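Notebook, small parts bench. November, morning session
Written by Ustyna Derkach
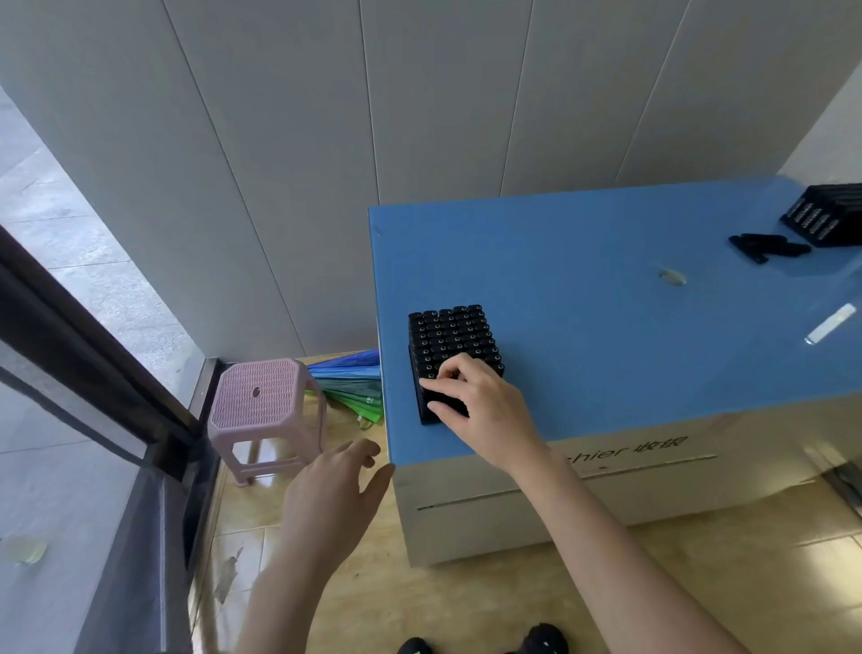

Filling tray on the blue top, slotted rack in the back corner, loose pieces in front of it.

Start 8:40. The work for today is the same lot as before, the black caps for Kobzar. The drawing calls them "cap, short" and the packing list calls them "plug", so I will write "cap" everywhere in this notebook and please let us all do the same. Last month we lost half a morning by searching for plugs which were already on the shelf as caps.

We still work on the old cashier counter. The gray letters on the front say 收银, and every new person asks me about it, so I write it once: it means cashier. The counter is good for us. The height is comfortable for standing, and the blue top is matte, so black parts are easy to see on it. The weak place is the right side, where the light reflects. In the white spot I cannot judge the surface of a part at all. I made the inspection on the left half only and I ask others to do it too.

There is also the round hole in the top. A cap can fall in it. Yesterday evening I got two caps out from inside with a bent wire. I want to close it with a disk of card and tape, but Nidon says they maybe need the hole for the lamp cable when they bring the lamp. Open question, see the end.

Method, as I do it now:

Put the tray on the left front part of the top, long side away from you. Take the caps from the bag with the dot up. Fill from the far row to the near row. When the tray is full, hold the near end with the right hand, fingers spread on the last rows, and press down lightly. A cap which is not seated will move under the finger. Do not use the nail, it leaves a mark on the dot.

I tried first to fill from the near row to the far row, and my sleeve caught the caps that were already standing. From far to near is slower at the beginning but I did not knock over any.

Results before lunch: 771 caps checked, 10 put aside. Of the 10, six have the dot not in the center, three have a burr on the lower edge, one is scratched and the scratch may be mine. The bag was marked 300 and there were three bags, so the rest, 117, are for the afternoon and the 2 missing I will count again. I do not believe the bag label very much. Nikano fills the bags by weight and the small scale there was not calibrated since summer.

Rack. The slotted rack must stay in the right back corner, please do not move it to the front even if it is more convenient for the arm. The lower levels are for checked pieces, the top level is for the pieces which wait for a second opinion. I did not yet put labels on the levels. The labels from Dodar do not stick well on it, they curl in one night. I will try paper tape.

The loose long pieces in front of the rack are from the other job and do not belong to the caps. They have no bag. I asked in the morning whose they are, and the answer was "leave it there", so I left it there. If they are still without a bag tomorrow I will put them in one and write the bag "long parts, unknown".

Plastic bags. The folded ones lean on the wall between the stool and the counter. Blue, teal and green. We agreed colors in October but the agreement is only in my head and in one message, so here again:
blue: checked, good
green: to return to Nikano
teal: mixed or not decided
Please do not use teal as a garbage bag.

Stool. The pink one is for sitting, and it is also the place where everybody puts the full bags. It must be one or the other. I prefer sitting. My back after two hours of standing has the same opinion.

Floor. On the beige tiles every mark is visible, and there are some dark ones near the counter. I tried one with a wet cloth and it went only partly. Will try with the spirit from the cabinet, a small area first. A black cap on this floor is easy to find, at least, but it rolls far.

14:10, added later. The 117 are finished. Two more with the burr, same place on the edge as the three from the morning. I think it is one cavity of the mold, I will mark the position with a silver pen and send a photo of all five to Kobzar together, not one by one. Recounted: the 2 missing are not missing, it is 12 away from 900 and I calculated badly. So 888 in total, and the bags are short by 12.

To do:
ask Nidon about the hole, yes or no
paper tape on the rack levels
second tray, same size, so one person can fill and the other can press
new bag for the long parts
write to Nikano about the scale, politely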